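Wall and Door Check, Skostgate Annexe, small back room
Checked by: Tyyne Ikonen
Month: March

14 comments
Shares: 3

I was asked to go through the Hakala checklist for small rooms and put remarks next to anything I wasn't happy with. The list was plainly written for a bigger building. I have left the headings as they came and answered what could be answered.

1. Door opens fully and closes without force
Pass. It sticks a little at the top. The last sheet says it was planed. I'd like to see the shavings.

2. Floor clear of trip hazards
Pass, with a grumble. "Clear" was taken to mean "you can get to the window". Boxes are allowed against the wall as long as the door swing is free. I measured the door swing and it is free.

3. Sockets and leads in good order
Pass. Plates are firm, no scorch marks. The test label on the extension lead has rubbed off and I can't say when it was last tested, so it goes on the list for retesting whatever anyone remembers.

4. Fixed shelves secure
Not applicable. The shelves were taken out when the wall was painted, and the form still has a line for them.

5. Paint and wall surface sound
Pass for now. The tin of Irkard wall paint says to leave it 72 hours before sticking anything to it. I was told this was done. No one wrote down when the painting finished or when the hooks went up, so "done" is a word I am taking on trust. If a pad comes away and brings a disc of green with it, we shall have our answer.

6. Hooks and hangers suitable for the load
Pass with conditions. The Skako packet claims 300 grams for each hook. It also claims the hook will come off cleanly, and I have met that promise before on other packets. Keys only. No coats, no bags, no "just for a minute" with an umbrella. I hung a bunch of old padlock keys on a spare hook in the corridor overnight and it held, which proves one hook on one wall for one night.

7. Keys labelled and in their places
Fail. There was no written order for the hooks, so I can't say whether a key is in its place or not. A tag with nothing written on it is not a label -- it is a bit of plastic. Write the door on it in marker and copy the same words onto the sheet inside the cupboard. Until that is finished I'm marking this line as failed, and I don't much mind who grumbles.

8. Spare keys held elsewhere
Unknown. I was told "in the office". The office told me "in the annexe".

9. Fire notice displayed and readable
Pass. The print is small but it can be read from the doorway in ordinary light. The assembly point on it is right, I walked there to make sure.

10. Costs arising
One marker pen. Somebody has suggested a steel key cabinet with a code lock, and I was shown a quote of almost 3000 for it, fitted. For four hooks' worth of keys. I have written "no" beside it and initialled the "no".

Remark on line 7, for whoever does the next check. Key hooks only work if people put things back, and in my experience they do so for a fortnight. Stick-on ones also tempt people to hang whatever is in their hand. The row on the green wall is level enough, and I have no complaint about the spacing, but the hook at the far left has nothing on it, and an empty hook in a key row should have a name before anybody decides what belongs there. Give the hooks numbers from the left, starting with that one, and write them down the same day.

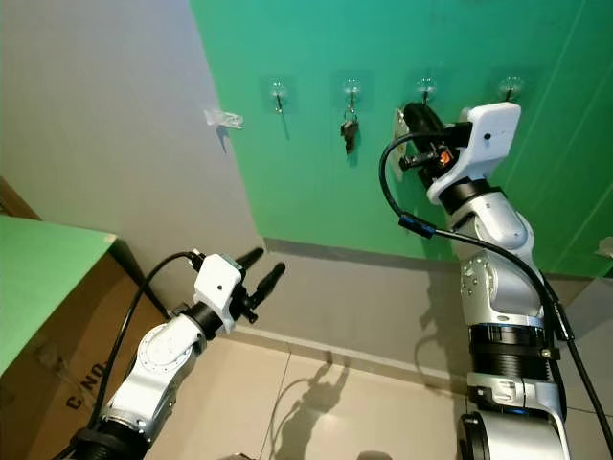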